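**Pink cloth and a pale wood table: wipe it, oil it, or leave it alone?**

Posted by Roksolana Hrynyshyn, June 30, 2026

Hi all! Long-time reader, first time I've needed to ask something myself. I have a light wooden table, the kind made of long planks side by side, and I love it far more than a person should love a table. It came from a shop called Rustidari when we moved in January, and the only care advice I got was a little card saying "wipe with a damp cloth." Great. Which cloth? How damp?

I've been using one of those bright pink cleaning cloths from a pack I got on Plundora (cheap, soft, good on the stove, no complaints there). I fold it over, wipe along the planks, and then, bad habit, I just leave it lying on the table until I get back to it. Sometimes that's a few minutes and sometimes it's after lunch.

My sister came over and was horrified. She says the color is going to bleed into the wood and I'll have a pink square there forever. She also says the middle of the table is paler than the edges and that I've been scrubbing the finish off. I always figured that was just how the wood was! The planks have never been all one shade. 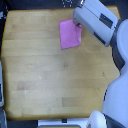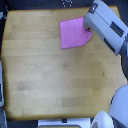
*The pink cloth on the tabletop, both times toward the top*

So I guess I have a few things I'd like to know. Can a pink cloth stain a table like this? Is the darker color along the edges a sign of wear in the middle? And should I be putting oil on it, and if so which one? I saw a tin from Brestus at the hardware store but it said "for interior timber" and nothing about tables you eat at, so I put it back.

I don't know what finish is on it now. The card doesn't say and the shop hasn't written back. Thanks so much in advance!

---

**Mervin Li**

Just use a white cloth. Problem solved. I've wiped my table with paper towels for years and it's fine.

---

**Maksym Pylypenko**

Okay, I refinish tables on weekends (I'm at 3 this year and my garage is full), so let me have a go at this.

First, the cloth. Dye bleeding can happen, and red and pink ones are the usual offenders, but it needs the cloth to be properly wet and left sitting, and it mostly happens on bare or worn wood. Test it before you throw the pack away. Soak one, wring it out, and lay it on a piece of white paper towel with a mug on top overnight. If the paper comes up pink, wash the cloths by themselves in warm water a couple of times and try again. If it still comes up pink, they're for the stove from now on.

But please stop leaving it on the table! Even a cloth with perfect dye will hold water against the wood, and you can end up with a cloudy patch or raised grain. Hang it over the faucet. When you wipe, go with the planks like you already do, and follow up with a dry towel, especially along the seams.

About the color, I really can't tell you from pictures whether the middle is worn. Planks come in different shades, so pale next to honey next to amber doesn't worry me at all. Darker edges could be the wood, the finish, or just more finish collecting there. Try the water drop test. Put a drop in the pale part and one near the edge, go make coffee, come back. If both are still sitting up in little beads, you have a finish and it's doing its job. If the one in the middle has soaked in and left a dark spot, the wood there is thirsty.

Don't oil until you've done that. If there's varnish on it, oil will just sit on top and get sticky and you'll hate it (ask me how I know). If it soaks in, get something labeled safe for food surfaces, rub on a very thin coat, wait, and buff off everything that didn't go in. And spread your oily rags out flat outside to dry before you toss them, because a wadded-up pile can heat up and catch fire with some oils.

---

**Roksolana Hrynyshyn**

Thank you Maksym!! The paper towel is under a mug as I type. Going to do the drops tonight after dinner and I'll post what they do.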